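Sundisari Linen Spray, 32 oz refill

I started making this in my kitchen because every store-bought linen spray gave me a headache. Mine is water, a little plant-based alcohol and lavender I buy from Emlyn Pritchard, who grows it two valleys over (he sells out by July, so I order early!). You get a soft smell that hangs around until morning and then politely goes away.

I use it on sheets, pillowcases, curtains, even the dog's blanket. Clothes too – dark cotton takes it fine, but please test a hidden spot on silk first, I learned that one on my own good blouse.
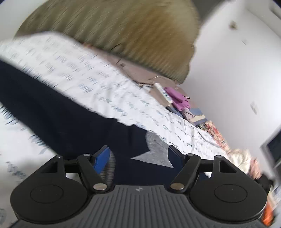
How to use it

Shake the bottle, hold it an arm's length away and give the bed 2 or 3 pumps. Let it dry before you climb in. The refill fits my Pumphrey glass bottle and most other wide-neck sprayers.

Price and shipping

$21 per refill, pump not included. I pack orders every morning and they go out before 2 p.m. The unscented version is called Inero – same price, same size, and my sister won't use anything else.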